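Sell old Dell workstation whole or in parts?

Posted by Olta in Buying and Selling

I want to sell a used Dell workstation before February. A shop offers me 27 euros for the complete machine, and this seems to me very low.

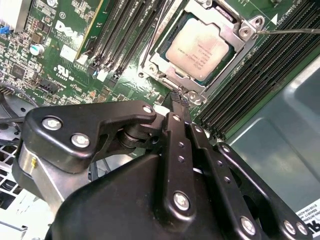
Dell board with the processor and memory slots

Postage for a full tower is expensive from my town -- the box alone is heavy. Is it better to sell the parts separately?

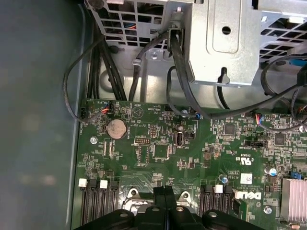

Hedegaard
Parts, always. Memory goes first.

Stojan Atanasov
I have sold several of such machines. Please write the exact model in the title, because buyers search by it. Wipe the drive before you hand it over. For the processor, use a hard plastic tray and no loose foam. 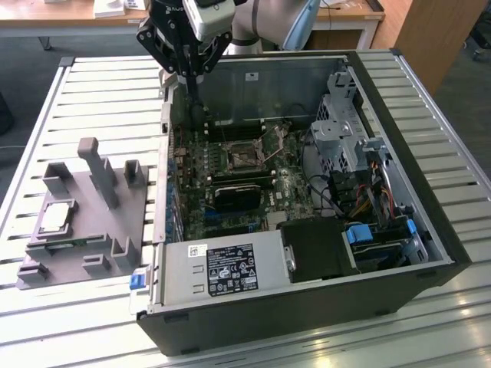
Postage and fees
Compare the prices of sold items, not of the asked ones. My last tower got 255 euros, but it was a newer model and the buyer collected it himself. With parts you pay the fee on every sale and you answer many messages.
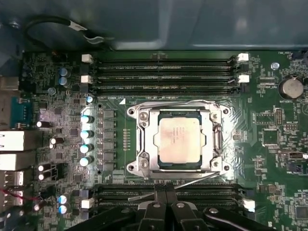

Olta
Thank you, I will try the memory first and keep the rest together for local pickup.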